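Home Robotics Build, Session 6: Two Arms, One Floor
Obadia Urio
January

Welcome back! Last session we got both arms homed and moving together, and I know a few of you went straight home and tried to pick up soup cans (I got the messages). Today we move on to sweeping, my favorite chore to teach with, since each hand has its own job and the two jobs meet in one spot.

My own build has eaten 1,441 dollars so far, mostly on joints. Yours doesn't have to. Florencia Lucero put hers together from used Nolov parts and it sweeps just fine.

1. Set up the corner

Pick a corner with hard flooring and put your bucket against the wall where both arms can get to it. Get the dustpan flat on the floor before you run anything. Then jog each arm by hand through its whole range and watch the cables the entire way!! A loop that looks fine with the arm down can catch on the wrist once it comes up.
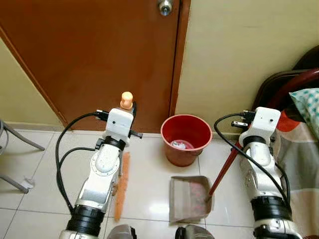 2. Teach the grip

Long handles are mean to small grippers. The weight is all at the far end, so the handle wants to twist in the jaws, and then your broom head is pointing somewhere you didn't ask for. Close slowly, lift an inch, wait, and look at the bristles again. I run my Vaner controller at grip level 5 for the broom and 9 for the dustpan. Start lower than that and work up.
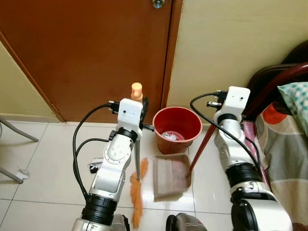 Grip height is the setting I get asked about most, and my answer is to go high. Choking down on the handle feels safer, but then the upper part swings around and knocks into the wrist. With the broom nearly upright, I like just the orange cap poking up over the white end module, and the bristles hanging down in front of the pan. Save that as your "ready" pose. You'll come back to it all the time.

3. Run the stroke

Keep the pan arm still and let the broom arm do the traveling. Short strokes, low speed, and stop after each one so you can see where things went. Paper scraps make good practice trash. Rice is a nightmare, save it for spring.
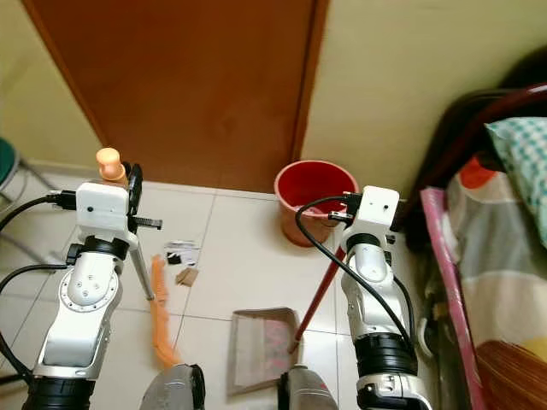
Fig. 3. Broom in the left arm, dustpan in the right, scraps on the tile between them.

For next time: record 6 strokes from the same ready pose and bring your logs on a stick. If your wrist joint drifts, write down which one and we'll open it up on the bench together.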